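Packing and Carrying: Notes for Session 4
Everyday Household Economics, evening section
Notes by Lucie Kennedy, with corrections from Selvaraj Khan

Last time we left the unfortunate Mr. Sorensen on a train platform with two suitcases and one working arm. (Dwayne is a colleague and has given permission. He has also asked me to stop.) Tonight is about why people carry so much, and what it costs them.

1. The option value of stuff

Economists have a term for keeping a choice open: option value. You carry an umbrella on a clear day because the umbrella is cheap to carry and getting soaked is not. Fair enough. The trouble starts when every object in the house is allowed to make the same argument. The spare charger has a case. The second sweater has a case. The novel you have been on page 80 of since April has a very moving case.

Each item is judged alone, and alone each item weighs nearly nothing. The bag is what gets carried, and the bag was never put to a vote. We call this the small-addition problem, and you will meet it again when we get to subscriptions and kitchen gadgets.
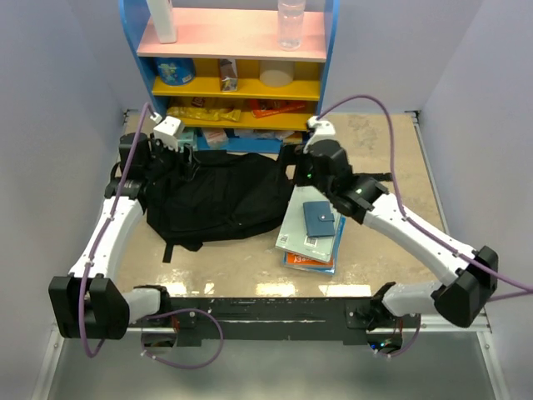 How do I work out whether something is worth carrying?

Multiply the cost of being without it by the chance that you'll need it, then compare that with the bother of hauling it. If going without a charger would cost you 100 dollars' worth of misery and you need it one day in 1,000, the charger is worth ten cents a day. Your shoulder may have views on ten cents.

Note that the sum only works if you're truthful about the chance. People are terrible at this. We remember the one time we needed the sewing kit and forget the years we took it for walks.

2. Books, a special case

Books deserve their own section, mostly so that I can complain about them. They are dense, they have corners, and they are the one thing people pack for the person they'd like to be on arrival. In the class survey, Chathurika Mollah admitted to bringing three books on a two-day trip and reading the back of a shampoo bottle.

There is a real idea in there. A book you carry and don't read has a cost, but the cost is spread thinly over the whole day, and the pleasure of feeling prepared comes all at once, at the moment of packing. Anything with that pattern gets overbought. See also gym memberships.

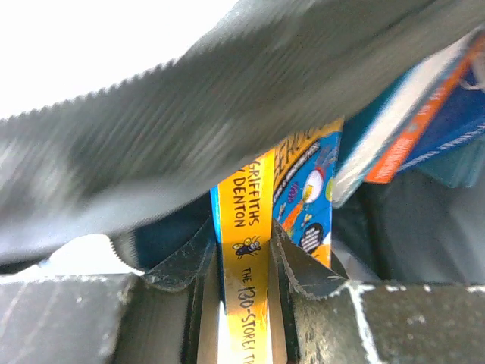

Fig. 2. A book, held by the spine.

Tahsin Mondal asked last week whether e-readers solve this. They solve the weight. His own device holds 977 titles, of which he was able to name four, so the underlying illness seems to have moved house and gotten comfortable.

3. Container effects

Give people a bigger bag and they will fill it. The usual explanation is that we pack until the bag feels full and treat the empty part as waste. It's the same reason a large plate makes for a large dinner, or a free Sunday makes for a very long trip to the hardware store.

Two remedies get discussed:

Choose the container first. Pick the bag before you look at what might go in it. This is budgeting, and it's unpopular for the usual reasons.

Price the space. Pretend that each item pays rent. Selvaraj does this out loud while packing, and his family has asked that the class not encourage him. 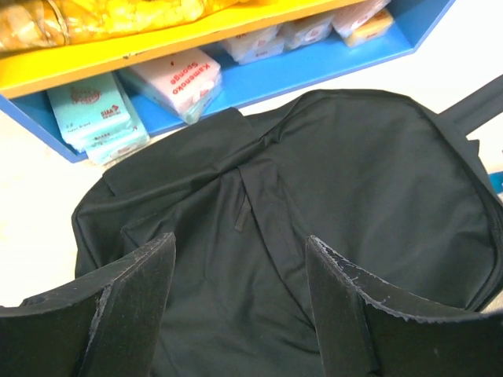

4. For next time

Empty the bag you carry most often. List what was in it, and next to each thing write when you last used it. "Never" is an acceptable entry, and so is "what is this." Work out the daily value of any two items using the method from part 1, showing your numbers.

Bring the list on paper. You may leave the bag at home, though I know you won't.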